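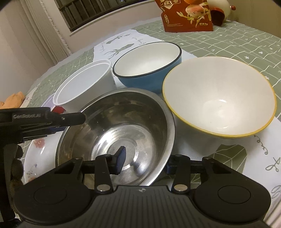

Do matching bowls make any difference?

tansyfield
My sister-in-law swears by the Duneo nesting set, 22 quid for 6 bowls. I've got the usual jumble: steel, a blue one with a dark rim, a white one with a yellow rim, an old tub. Convince me, because I can't see it.

Pellow_K
I had the Duneo ones. They nest nicely until you put one away damp, then you need a knife to part them. The steel bowl will outlive the lot.

zuzana_h
Disagree, sorry. Sets stack. Odd bowls fill a whole cupboard and fall on your head. I went over to Hurau in June and got a shelf back.
— Zuzana Havlíček

tansyfield
A whole shelf? From bowls?

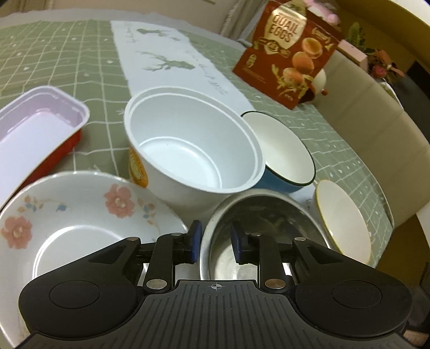 The jumble on the green checked cloth, tub and tray included

Pellow_K
Keep the tub. Mine does for bread dough and I've never found a proper bowl as deep for the money. Flowery one's nice too.

zuzana_h
And where does the tray go when you stack that lot? On top, wobbling.

tansyfield
On its side by the bread bin, where it's been for years. I'm still not hearing 22 quid's worth of reasons.

orrin2
Frerichs do lids in odd sizes — might fit the steel one. Measure across the rim first, mine was 2 mm out and useless.

Pellow_K
Or a plate on top. Free.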